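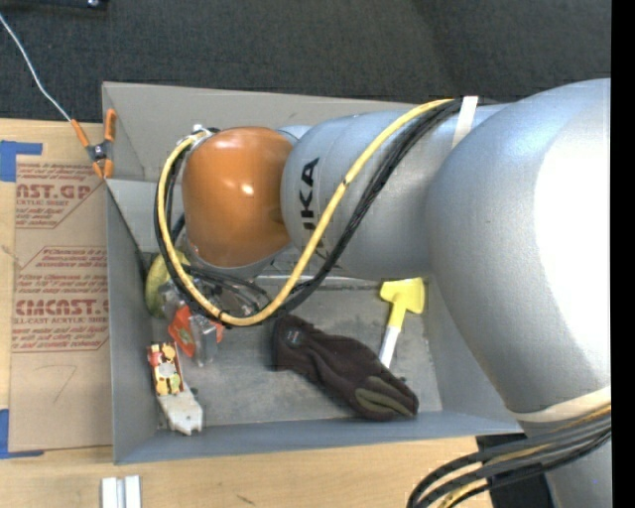
The Return of the Town Repair Hall

For much of the last century, the market town of Imberg maintained a public repair hall in the lane behind its grain exchange. Residents brought kettles, bicycles, boots and clocks to a long counter, received a numbered ticket and came back for them at the end of the week. The hall closed when its last tenant gave up the lease, and the building served for many years as a store for street signs.

It reopened in March under the management of Provance, a trust that already runs a similar hall in the port of Plorkik. The trust has kept the old counter and the ticket hooks behind it. Members of the public may book a bench by the hour or leave an item to be mended by the staff, who quote a price before any work begins.

Demand has been stronger than the trust allowed for. In its first season the Imberg hall took in nearly 4000 items, the greater part of them small household appliances and lamps. Clothing came next, followed by garden tools, which arrive in large numbers in early spring and hardly at all afterwards. Radios form a small but steady share of the work, and their owners are often willing to wait several months for a part.

Parts remain the chief difficulty. A toaster may fail for want of a spring that costs very little to make, yet the spring is seldom sold separately. The trust therefore keeps a parts library, stocked from appliances that are beyond saving. Each is taken down to its screws, switches, cables and feet, and these are sorted into drawers by size and fitting. The catalogue, known to staff as Shim, is shared between Imberg and Plorkik, and a van carries requests between the two towns twice a month.

Charges are kept deliberately plain. An inspection is free, and a simple repair is billed at a single rate whatever the object. Longer work is charged by the hour. The trust declines microwave ovens and anything that has been under flood water, and it will not return an electrical item that has failed its safety test unless the plug has first been removed. This last rule has caused some disagreement at the counter, and a notice explaining it now hangs beside the door.

Training forms the other half of the hall's work. It offers 19 evening courses a year, from darning and chair caning to the care of hand planes. Those on soldering and sewing machine maintenance fill first. Four places on each course are held for school leavers, who attend without charge and may go on to spend two afternoons a week at the benches under supervision.

The town council owns the building and has granted the trust a lease at a reduced rent, subject to review. Repairs to the roof were completed before the opening, but the rear yard is still unpaved and the upper floor cannot yet be used. The trust hopes to place an upholstery workshop there, with a hoist for sofas and larger chairs, once the stairs have been strengthened.

The hall is open from ten in the morning, and items may be left until half past four. It closes throughout August. Tickets not claimed within the season are posted on the board in the entrance passage.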